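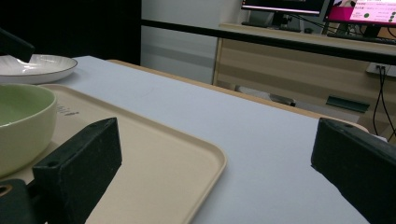

Trays with a raised rim collect grease in one place, the inner angle where the base turns up to meet the side. A flat cloth passes over it. On a beige rectangular tray with rounded corners the film is slow to show, and it is usually found by touch, as a slight drag under the fingertip. Clear the tray of bowls and plates before cleaning. Wash in warm water with a little washing-up liquid, working a soft brush along the inside of the rim and twice round each corner. Rinse from the reverse side first.

Printed lettering on the base needs separate treatment. Do not use scouring powder or a melamine sponge on it. Wipe along the line of the print with a damp cotton cloth and stop when the cloth comes away clean.

Standing marks. A bowl put down wet leaves a ring the size of its foot. Mix 4 teaspoons of bicarbonate of soda into 200 ml of warm water, lay a soaked cloth over the mark for two minutes, and wipe off. Repeat once if needed. Older rings on a matt surface may lighten without clearing. 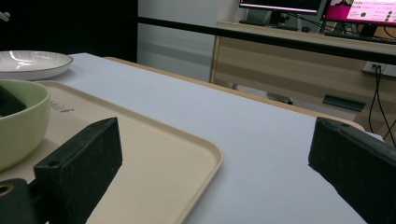 Reading time: 2 min

A shallow dish with a dark line round the rim should be checked for wear at the line before it goes into a dishwasher. Where the line looks thin or broken, wash by hand. Fine ridges inside the dish hold starch; soak in cool water first, as hot water sets it.

Plain glazed bowls can be stacked up to four high with a sheet of kitchen paper between each. Do not stack them on the dish.

Drying: stand the tray on its long edge, leaning slightly, and turn it end for end after ten minutes so that the lower corners drain. Put away only when the rim is dry to the touch.

Revised 29th July. Corrections to Adeel Janjua, Plosier Household Notes.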